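Does a white tabletop come clean? A project report
Module: Everyday Materials and Surfaces
April 2, 2025

1. Why we did this

The cleaning guide pinned up in our workroom says that any mark on a white table will come off with "a suitable product and light pressure". We did not believe it. The sentence has no test behind it, names no surface and gives no time limit. Our project set out to see how far it holds for one well-used tabletop, and whether the marks people complain about are dirt at all.

We also wanted to check a claim that gets passed around among students, that a rubber balloon rubbed over a scuff will lift it the way an eraser lifts pencil. I expected this to be nonsense, and I have tried to write it up fairly all the same.

2. The table

The top is white and meets a beige wooden surface along one side. Before this project I would have called it clean. Looked at closely, it has three kinds of mark. The first is a group of brown streaks, short and horizontal, one above the other. The second is a pale blue curved line, faint enough to miss if the light is wrong. The third is a general greyness of scuffs and small dark flecks.

We sorted them by colour and shape because that was all we could judge by eye. The guide sorts them by cause (food, ink, rubber) and does not say how a cleaner is supposed to know the cause. This is my first objection to it.
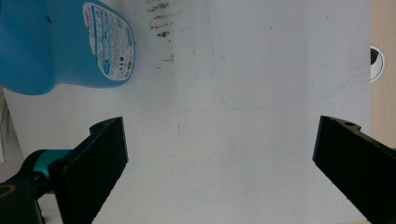
Roel Visser thought this was unfair to the guide, and said that anyone who cleans tables for a living would know rust from coffee in a second, so the fault was with us for not knowing.

Perhaps. But the guide was given to students, and students do not clean tables for a living. If it only works for people who already know the answer, it is of little use to us.

3. The balloon claim

The balloon idea seems to come from a page on the Dumdale household tips site, where it is repeated in 17 separate comments. None of them says what kind of balloon, how full, or what sort of table. Several read as if they were copied from each other. I could find no comment from anybody who had tried it and failed, and that made me more doubtful.

There is a reasonable idea underneath. Rubber does grip a smooth surface, and a soft rubber can pick up loose material. The trouble is that a blown-up balloon is a poor shape for rubbing. It rolls, it gives way under the hand, and pressing harder spreads the contact without doing much for the force at any one point. The skin also wrinkles as soon as it is held at the neck, so the part that touches the table keeps changing.
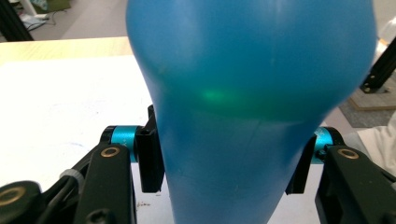
Figure 2. Blue balloon, pinched at the neck.

We gave each kind of mark 11 passes with the balloon and compared it with 11 passes with a dry cloth. Two of us then judged the marks separately, without talking. Neither of us could find a difference on the brown streaks or the blue line. On the grey scuffs we disagreed, and I do not think a disagreement between two people should be reported as a result, although an earlier draft of this report did so in March.

4. Products

We compared two cleaning liquids, Skatis and Kunier, at the strength printed in their instructions. We had hoped to add a third but ran short of time. Each liquid was put on a small area next to the marks, left for the stated time and wiped.

I am cautious about what we found. Both liquids took some of the greyness off. Neither did much to the brown streaks that I would swear to. The person wiping knew which liquid was on the cloth, and a person who wants a product to work will wipe harder.

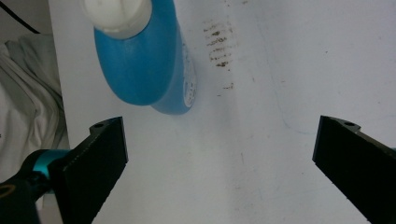
Khoo read the draft and asked why we never tried plain warm water, as it might have done just as well as either liquid and would cost next to nothing.

It is a fair question and the weakest point in the project. We had no water test, so when I say that the liquids took off some greyness, I can't say the liquids deserve the credit. Any group repeating this should start with water and add the products afterwards.

We also underestimated how much the light matters. The same area could look dirty or clean depending on where we stood, and shadows on a white top are easily taken for smudges. In our first set of notes, several "grey stains" had vanished by the next check with no cleaning at all.

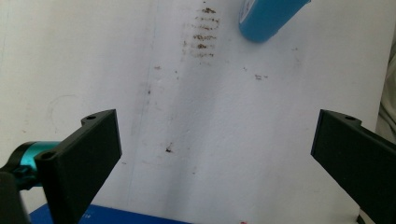

For that reason we threw out the first set and judged everything again from one fixed spot, with the lights left alone. It cost us a good part of our working time, and the notes got shorter and duller. I trust them more.

5. What we can say

The guide's claim is too broad for this table. The balloon showed no benefit on two kinds of mark, and on the third we can't tell. The two liquids remain untested in any strict sense until somebody runs them against water, with the wiper kept from knowing which is which.

We have asked for the sentence in the guide to be changed to "many marks". So far it is still up.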